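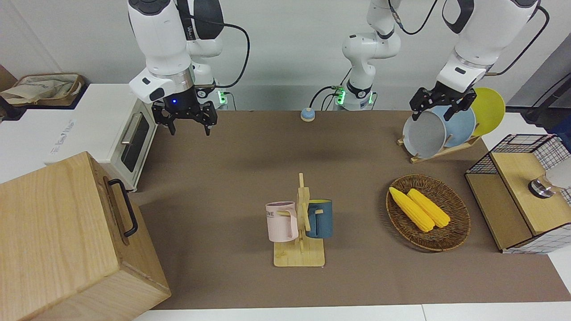
One gripper on the plate, the other still open, at the Ordale test kitchen.

Efe Oyelaran has a rule about robot demos: he wants to see the log before he sees the video. The Claroswood team sent him both, and the log was longer.

The question in April was a simple one. Does the Skallari gripper, which costs a good deal more than the Bhatia it would replace, do a kitchen job any better? Over several weeks the team ran 1139 grasps on plates, mugs and drawer pulls. The Skallari dropped or missed 11 fewer than its rival. Nilmini Nanayakkara, who ran the trials, calls that "promising." I would call it a good week against a bad one.

Plates are the flattering part. A rim is thin, stiff and easy for a camera to find, and any two fingers that close straight will hold it. Drawers are harder. The handle travels, the arm has to follow its line, and a wrist that is slightly off starts fighting the slide.
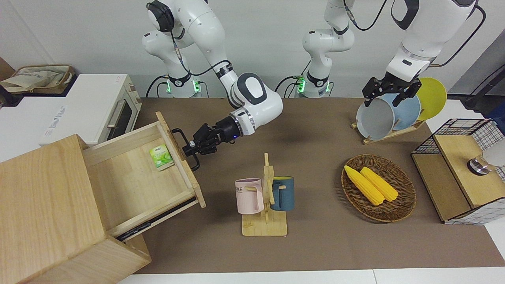

Right hand on the drawer handle, left hand on the gray plate.

Using both arms together makes for a better picture – and a murkier result. When a run failed, the log often couldn't say whether the fingers, the controller or the camera was to blame. Nanayakkara concedes the point and wants the drawer runs repeated with the controller settings locked.

Oyelaran wants the old gripper back on for the same runs. He has asked for the raw files, all 722 of them, and hasn't signed the order.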